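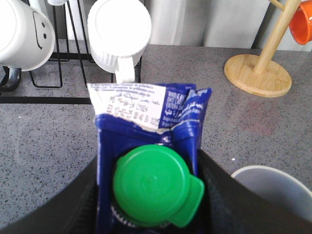

Fig. 5. Spouted pouch with screw cap, held upright

5. Pouches with a screw cap

This section covers flexible pouches closed with a spout and a screw cap, such as milk, cream, yoghurt drinks and fruit purée. For cartons and bottles, go back to section 3. Read the storage instructions on the pouch first. If they differ from this guide, follow the pouch.

Before opening

1. Wash and dry your hands. Wipe the worktop and move clean crockery out of the way of splashes.
2. Find the batch code and date on the pouch. If the print is creased, flatten it gently with a finger until you can read it.
3. Check the seams, the sealed strip and the base of the spout. Do not use a pouch that is swollen or leaking.
4. If the label says to shake before use, do so now, with the cap closed.

Note: A crumpled pouch can still be used if it is sealed and in date. Creases in the printed surface do not count as damage unless liquid is coming through.

Opening and pouring

5. Stand the pouch on the worktop and hold it by the spout, just below the cap. Keep your other hand off the body of the pouch.
6. Turn the cap anticlockwise. On a new pouch you may feel the security ring break. Put the cap down with its inside facing up.
7. Remove any foil seal under the cap completely and put it in the bin.
8. Hold the spout over the jug or mug and tip the pouch slowly. Squeeze from the far end towards the spout.
9. Stop squeezing before you turn the pouch upright again.

Caution: A full pouch will spurt if it is gripped in the middle while the cap is off. Do not pour directly over a hob or an electrical appliance.

Closing and storing

10. Wipe the thread of the spout with clean kitchen paper.
11. Press the sides lightly to let out spare air, then screw the cap on by hand until it stops. Do not use pliers or a jar opener.
12. Write the opening date on a sticker and put it on a plain part of the pouch. Do not cover the batch code.
13. Place chilled products in the fridge straight away, upright in a Drundberg door tray or a narrow jug.

Note: The Drundberg tray takes two large pouches or three small ones. Leave the fridge door shelf above it empty if the caps touch.

For emptying and disposal, see section 6.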